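When the arm does not let go: notes for my talk
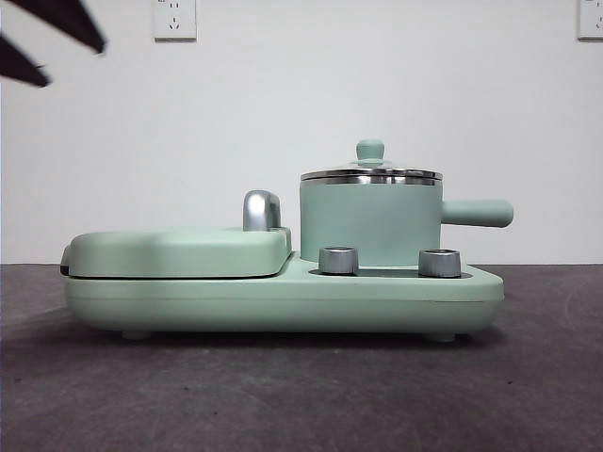
Catside Manipulation Team, Jorketti

Good morning. Please start slowly, wait for the door.

The task is a breakfast cooker. Grill lid on the left with a chrome handle, small saucepan on the right, two knobs in front.

The fault came in July. The arm closed the grill lid, and the gripper stayed closed on the handle for 6 seconds. The stop command was sent, but Iker read it too late. In 3,492 runs we saw this 5 times.

Say clearly: the plate was cold, no person was hurt.

Janelle Calimlim found the cause in the log. Thank her by name. Then questions.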